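3.2 Household items and their arrangement

The items were chosen to match what people keep on a shelf or bench near the back door. We began with a list of 40 everyday things drawn up in September from notes made in shared houses in Tudham. From that list we kept 23 items and sorted them into groups by how they are stored: things that fold, things that lock, things that hold other things, and small loose parts. This section deals with one layout, which we call the Mollico layout, in which all four groups are present on the same surface.

The layout has a fixed part and a changing part. The fixed part is made up of a plastic basket with a cloth in it, a folded towel and a cable lock. The changing part is a padlock and its keys. The basket goes against the back panel with its slotted face to the front. The towel goes at the far right, folded into a flat four-sided shape. The cable lock goes to the left of the basket, laid flat so that the cable forms an open loop. The padlock is placed near the middle, where there is clear surface on all sides of it.

We did not fix the folds of the cloth. It was dropped into the basket by hand and left as it fell, and the same cloth was used for the whole series. The towel was folded to the same plan each time, but the edges were not squared up. Small differences in the top edge were accepted, as they would be in a home.

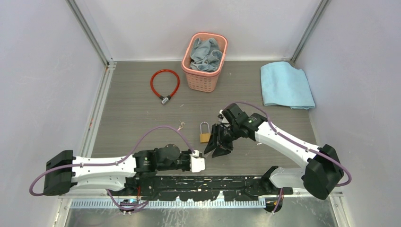 Figure 4. The Mollico layout, with the set of keys beside the padlock and the red cable lock to the left of the basket.

3.3 The padlock and keys

The padlock has a brass-coloured body and a long silver shackle. It was picked over two others on our list after a short trial by the Flelline group, who found that a small body and a long shackle gave the widest choice of ways to take hold of it. The keys are kept on a ring. Before each run they are put down on the surface close to the lock, but they are not lined up with it.

Keys are awkward to describe in a written layout. They slide over one another when the ring is moved, and two people asked to put them "next to the padlock" will leave them in quite different shapes. Our first draft gave an angle for each key. This was dropped after 16 runs, when it became clear that setting up was taking longer than the run itself. The written layout now gives only the side of the padlock on which the ring should start.

The two locks are easy to tell apart by colour and size, and this was the main reason for using both. The cable lock has a thick red cable closing on a silver cylinder, so it takes up much more of the surface than the padlock does.
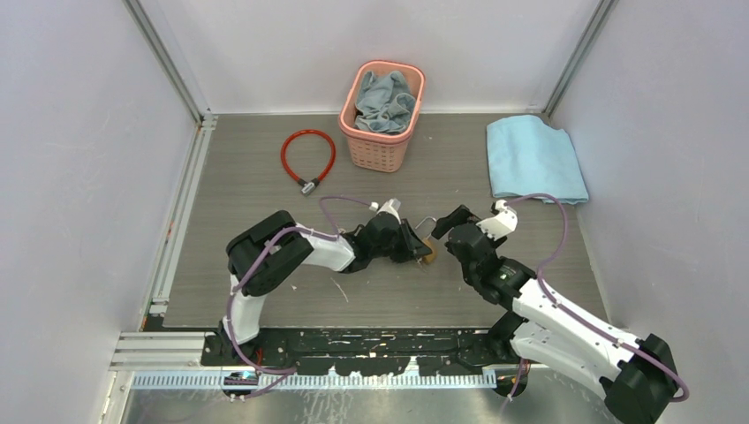 Bortolotti's storage scheme treats locks and keys as a single item, on the grounds that one is of little use without the other. We counted them separately. In the houses we visited, keys were often kept on a hook or in a bowl while the lock stayed on the shed or the bike, and people spoke of them as two things to be found. Counting them apart also makes the layout easier to check, as a missing key ring is noted as a missing item.

After each run the surface was returned to the written layout, starting with the padlock. The basket and towel were adjusted only if they had been moved. A layout was used for at most 40 runs before the towel was refolded and the cloth taken out and dropped in again.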